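Age limit on a youth orchestra audition, can they do that?

Posted in Music & Performing Arts
October 29, 2022

Seraina Fuchs
Hi all, quick one, typing this on my break. My daughter plays viola and wants to try out for the Bukow winter strings course. Just saw the new rules and now it says players who already have a private teacher can't apply for the funded spots. Full fee is 3,000 and we can't do that. She's had a teacher for 2 years, paid for by her grandmother, so on paper we look rich I guess?? Last year anybody could apply. Is this even allowed, and is it worth writing to them? Deadline is in November. 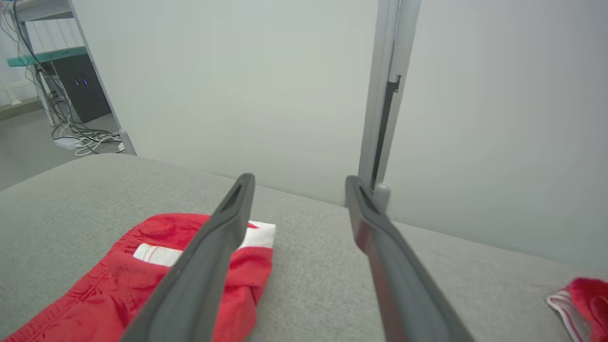
Also she has her piece ready, the slow movement plus a study, so it's not like she's unprepared. Just don't want her to play for the panel and then get turned away over a form. Sorry if this has been asked before, search is not working for me.

2 answers

Hélène Hawthorne
Went thru something close to this with my son, cello, different course. Private courses can mostly set their own rules for who gets the free places. Whether it's fair is another matter. I'd write, yes. Keep it short. Say who pays for the lessons and that it isn't you, and ask if they look at household income or only at the lessons. Those are two separate things and the form mixes them up. Ask for the answer in writing. With ours the rule was meant for kids at the paid music schools and a relative helping out didn't count, but that was them, can't promise Bukow reads it the same way.

Send it before you apply. And check if the audition fee comes back if she's ruled out, ours didn't.
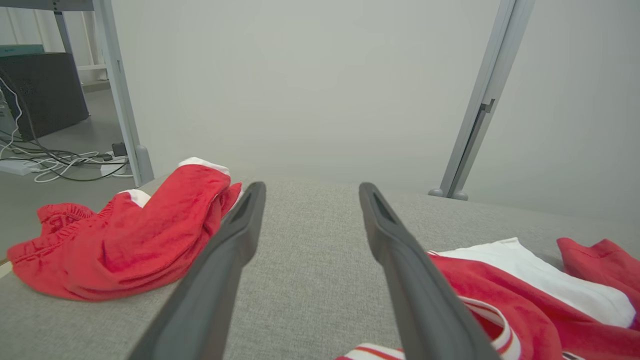
More from Hélène Hawthorne (added later)
Forgot to say, ask her school music teacher for a letter too. Half a page is plenty. Ours had to be signed, an email was no good.

violadad9
Rules like this are dumb. They want beginners then complain the standard droped. Just leave the teacher box blank and see what happens

Seraina Fuchs
Thanks Hélène, writing to them tonight. Not leaving the box blank, she'd be mortified. Will post if they reply.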